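We use cookies to remember your settings. Accept / Manage

Folding elastic-waist shorts and pull-on pants flat

14 shares | 2 comments

An elastic waistband contracts as soon as it is released, so the top of the garment ends up narrower than the rest. Fold it in that state and the stack leans. The method below uses the seams as guides and fits a standard Plitska drawer divider.

1. Lay the garment on a bed or table, front side up. Smooth from the center toward the hems with a flat hand.

2. Hold the waistband at both ends and pull until the gathers open. Lower it to the surface and let it contract slowly. It will not stay fully flat.

3. Push the pocket bags down inside and flatten them. A bunched pocket leaves a ridge through every later fold.

4. Fold one leg over the other along the center seam. Match the hems first, then the side seams.

5. Tuck the crotch point in to make a straight edge. 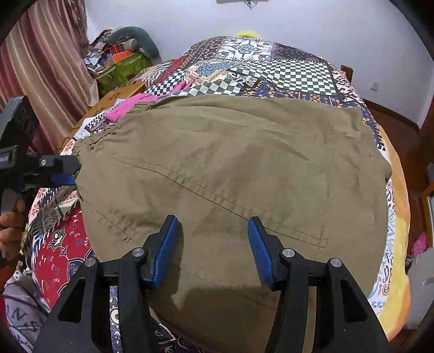 Patch pockets and long double-stitched seams are stiffer than the cloth next to them. Place each crosswise fold beside the stitching and keep it off the seam itself.

6. Fold the hems up to just below the waistband, then fold in half again. For long pants, fold in thirds.

7. File with the waistband down. At a finished width of 25 cm, 2 pairs fit side by side in the Pedine drawer.

Comments (2)

Hinds262: Step 3 fixed my lopsided pile. Does this work for fleece?

kinidton_home: Yes, but skip the last fold on thick fleece.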